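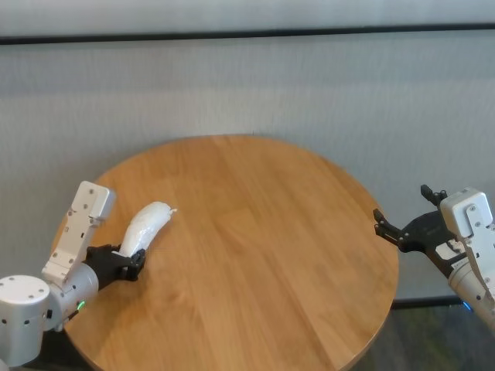

A round wooden table. The Vusasdale rule covers tables of every shape.

Vusasdale cafes get a table clock, and customers get a sticker

August 20, 2025

VUSASDALE — Anyone planning to write a novel over one small coffee has until December to finish it. The town council voted this week to let cafes on the main street charge customers for sitting too long, ending a dispute that has outlasted two mayors and at least one novel.

Under the new rule, a cafe may set a time limit on its tables during the lunch rush, provided the limit is printed on the menu and is no shorter than 100 minutes. After that, the customer can order something, leave, or pay a sitting fee. The council declined to say how large the fee can be, except that it must be "in keeping with the price of a pastry." Pastry prices in Vusasdale have been a sore subject since spring.

The push came from the owners of Šimek, the corner bakery with seven tables and a line that often reaches the pharmacy. In a letter to the council, the bakery said that its busiest hours had become its quietest, with every seat filled and the register idle. The letter ran to four pages and included a drawing of a power strip.

Opponents collected 169 signatures on a petition against the rule. A good many of them were gathered at Šimek, at one table, over the course of an afternoon.

Not every business plans to take part. Flerkitz, the tea room across the street, put a sign in its window the morning after the vote that reads "Stay as long as you like." Under it, in smaller letters, is the price of a pot of tea, which has gone up.

To keep track of who sat down when, the town will hand out 1000 dated paper stickers to any cafe that wants them. Staff write the arrival time on a sticker and place it on the table. The stickers come from Jellix, a local print shop, which had the low bid and also had them left over from a parking program the town gave up on last year. They still say "Vehicle" at the top, and customers are asked to ignore this.

The rule does not apply to outdoor seating, to parties celebrating a birthday, or to anyone waiting for food that has not arrived. That last exception was added late in the meeting, after several residents described their experiences with the soup.

Enforcement is left to the cafes. The police department asked the council to put that in writing — twice, according to the minutes — and the council did.

The rule takes effect December 1. Written comments will be accepted at town hall until then, where the bench in the lobby has no time limit.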